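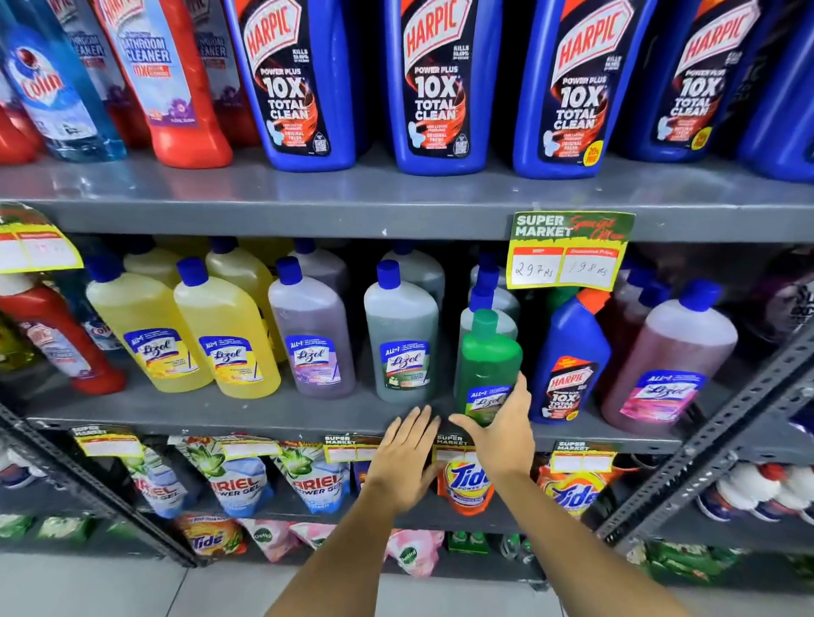 4.2. Reposición y frenteo: lo que queda en manos del personal

El piloto de Closgate cubre dos tareas, conteo de inventario y lectura de precios. El frenteo (adelantar el producto hasta el borde, cara al cliente) sigue siendo manual. También la retirada de envases mal colocados. En el diseño original de Urov las cuatro tareas iban juntas; se separaron tras la primera visita a tienda, abril de 2024.

Figura 3. Tarea manual en el pasillo de limpieza: extracción de un envase verde de Lizol del estante central, con la mano izquierda apoyada en el borde. Detergentes en bolsa en el estante inferior; en el superior, limpiadores de baño y Harpic.

Por qué este pasillo. Envases de forma parecida, etiquetas parecidas, variantes que se distinguen casi solo por el color (en la Fig. 3, Lizol amarillo, morado, gris verdoso, rosa). Filas con fondo: detrás de la primera botella hay otras. Y productos de otra marca intercalados, véase el Harpic entre los Lizol. Para el módulo de visión de Misel la segunda fila es un problema abierto. Para una persona con experiencia, no tanto: inclina la botella, mira detrás, sigue.

Las tarjetas de precio son otro asunto. La promocional del estante superior lleva los importes a mano, 297 Rs tachable en sistema como precio original y 198 Rs rebajado; las etiquetas pequeñas que cuelgan más abajo tienen las casillas de precio en blanco. El lector no devuelve nada en esos casos y genera una incidencia. Durante el piloto se registraron 639 incidencias, de las cuales la mayoría eran de este tipo y terminaron en la lista de tareas del turno. Es decir: trabajo nuevo, no previsto, asignado a quien antes contaba.

Cambios referidos por el personal (entrevistas, 10 participantes, 2 tiendas):

– Menos tiempo con la hoja de conteo. Valorado bien por casi todos.
– Más interrupciones. El aviso llega al terminal en mitad de la reposición y hay que dejar la caja en el suelo.
– Pérdida de criterio sobre el pedido. Antes quien reponía decidía cuánto pedir; ahora lo propone el sistema y se corrije después, si acaso.
– Dudas sobre la evaluación. Varios participantes creen que el tiempo de respuesta a incidencias se usa para comparar turnos. La empresa lo niega, no hemos podido verificarlo.

El límite de 40 avisos por turno, propuesto por Nechyporuk a mitad del piloto, redujo las quejas pero no el volumen: los avisos sobrantes pasaban al turno siguiente. Falta ver el efecto acumulado. Los datos por pasillo se dan en en la Tabla 5; la parte de horarios se trata en 4.3.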